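3.2 What people said about noise

I went in expecting traffic to top the list, and boy, was I wrong! Of the 1,013 tenants who wrote back, 707 named plumbing first - flushing, mostly, and mostly at night. Oi-ling Man and I coded every answer twice. Layout came up a lot too, and plenty of people described a toilet just through an open doorway from a room with a bare wood floor, much as in Figure 2.

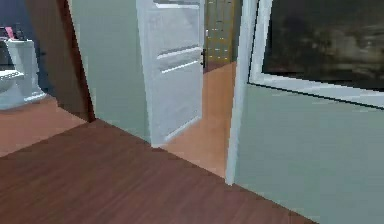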